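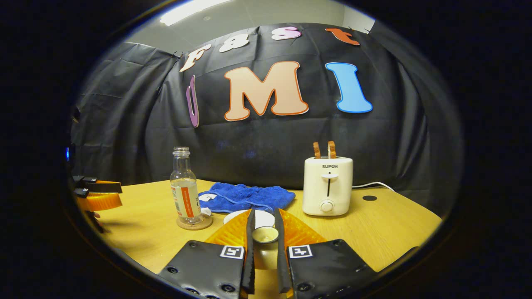

I drink way too much coffee, so when my old drip machine started leaking all over the counter in May I let myself go a little nuts and bought the Bora, the smaller of the two stovetop espresso pots that Dremeo makes. I've used it every morning for two months now and I have opinions!

First, the coffee. It's strong, a bit syrupy, and way less bitter than what I got out of the cheap pot I had in college (which, to be fair, I never cleaned). Medium roast works best. I tried a really dark one that Ritu brought back from a trip and it came out like campfire. Grind matters more than I expected too. Go too fine and it sputters and spits and takes forever, so I went two clicks coarser and it's been smooth ever since.

The handle stays cool, even on my gas stove, as long as you keep the flame small. The lid is my one real gripe. The knob is tiny and it loosens every week or so, and I'm always digging around for a screwdriver at 6 a.m. Liviu has the bigger size and says his does the same thing. I also wish they threw in a spare gasket - you have to order it separately and mine took forever to show up.

Cleaning is easy. Rinse, wipe, leave it apart on the rack. No soap, or at least the booklet says no soap, and I've mostly behaved.

Size-wise, it makes enough for one big mug with milk or two little cups if you've got company. If there are three of you in the house, get the bigger one or you'll be standing at the stove all morning making refills. Mine weighs 307 grams on the kitchen scale, so it's light enough to pack, and I've taken it camping once already.

Would I buy it again? Yep, though I'd wait for a sale. Four stars, and I'd bump it up to five if they fixed that knob.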